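# Two grippers and a head camera, after one winter

I finally have both of these off the bench and written up, so let's go! The Arberg is a parallel-jaw gripper with hard rubber pads. The Zendar is the softer one, with fingers that bend around whatever you hand them. I've been swapping them on and off the same arm since December, with the Scanlon camera mounted up at the head, and I have opinions.

The Arberg first. It's a tank! Mounting took me 2 screws and a cable (plus one dropped washer that I still haven't found), and the controller saw it right away. It closes straight, it opens straight, and when I ask for a certain width I get that width. I ran 1,827 grasps on it before I bothered to clean the pads. Blocks, mugs, boxes of tea, all fine. My gripe is the force setting, which goes from 0 to 100 and feels like it has three real steps in it. Anything under 15 slides right out, and anything over 40 means business.

The Zendar is slower and kind of goofy looking, and I love it. Kevin Flanagan talked me into it after I complained about crushed paper cups all through the holidays. The fingers give a little, so being off by a hair doesn't ruin your pick. The downside is they wear. I changed the tips at 80 hours, the spares come in a bag with no instructions, and the left and right ones are NOT the same (ask me how I know). It also sags with anything heavy, so forget a full jar of pasta sauce.

Then there's the camera, which ended up mattering more than I expected. The Scanlon has nice even color and the focus stays put. Clear plastic is where things get hard, and I spend a lot of my time there. A bottle with no color of its own on a white table gives you faint outlines, a few glints, and a shadow that can look more solid than the bottle does.

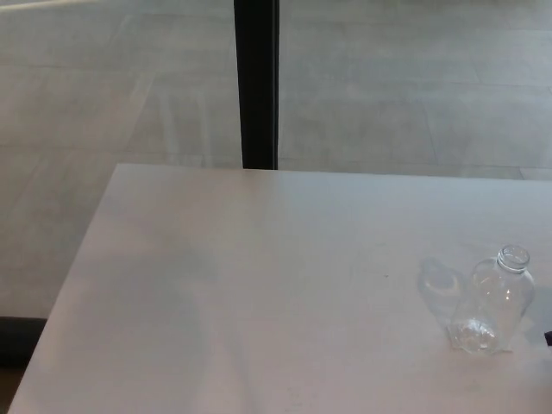
Murali Nadar suggested turning the exposure down a notch and I'd do that before buying anything fancier. The Oro software that comes with the camera has a slider for it, buried two menus deep, and it forgets your setting when you unplug. Annoying! I keep mine on a sticky note.

For dented, lightweight stuff I'd reach for the Zendar every time. The Arberg wants two flat-ish sides to grab, and a body that's caved in on one side doesn't offer that. For boxes and blocks I'd go back to the Arberg in a heartbeat, and it's the one I'd lend to a beginner.

Scores, if you like scores: Arberg 4 out of 5, Zendar 4 out of 5 (lose half a point if you hate changing tips), Scanlon 3.5 until Oro learns to save a slider. I'm keeping all three, and I've already ordered more left fingertips.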